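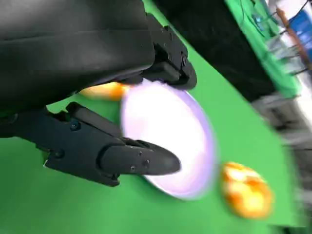
I have come around, slowly and with a fair bit of grumbling, to the view that the most important tool in a robot cell is a two-dollar notebook. Ours at Hondwood lives on a string beside the controller, and whoever touches the gripper writes in it, even if all they did was snug up one screw.

The grumbling was mine, I should say. When we set up the Bellmont cell in March I thought the software log would look after us. It counts every cycle, after all, and it told us very precisely that the fingers had closed 3,000 times. What it couldn't tell us was that somebody had swapped a fingertip at cycle 1,572 and left the old grip width in the settings (fine for fruit, hopeless for the rim of a bowl!). We lost most of an afternoon to that, and I lost a bit of my good humour as well.

So now we stop every 500 cycles, go over the fasteners with the little driver, wipe the tips and check the wrist camera is still sitting square in its mount. Then it all goes in the book, in whatever handwriting you've got. I know people who'd call this old-fashioned, and they're lovely people, but I've seen their cells. A machine that handles crockery all day deserves the sort of care you'd give a decent bicycle, and I'd much sooner read 39 pages of smudged biro than guess what colour the threadlocker was.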